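Povden Pocket Press Kit

I've been making little poetry chapbooks at home for years, mostly my own poems and now and then a friend's, and the Povden is the kit I kept wishing somebody would sell me. So now I sell it! Everything comes in one flat box: the folding bone, the awl, a punching cradle, waxed thread, three needles and enough Arnholm cream text paper for 43 copies of a 24-page book (with a few sheets to ruin, you will ruin some).

The cradle is my favorite part. I drew it up with the folks at Altus, who cut all my boards, and it holds a folded section open at a right angle so the holes land right in the crease. Long poems, prose poems, flash pieces, anything up to 2000 words or so a section sits nicely in it.
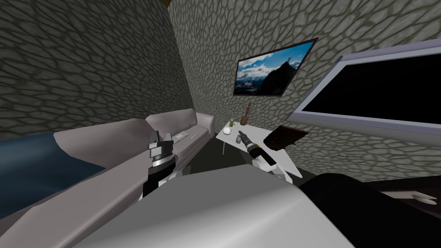
Covers are where I get fussy, so the kit has two weights of card, both from Dauda, in plain white and in black. I love a cover with hardly any color on it. A black-and-white tool with one small orange band partway along it is just about my idea of a perfect jacket, and if you want to try that look, wrap a narrow strip of orange paper around the white card and print your title small underneath. Poems look good in a jacket like that. The strips are sold separately (item 2390) and they take a rubber stamp well, though give the ink a minute.

The full kit is item 2643. Refills have the paper and thread but no tools. I pack orders in the mornings and the post office is on my way to the library, so most go out the next day. The March batch had the shorter awl, and if you got one of those and want the longer one, write me and I'll send it, no charge.

Printing isn't included. Any home printer that takes letter size will do, and the page-order chart is inside the lid.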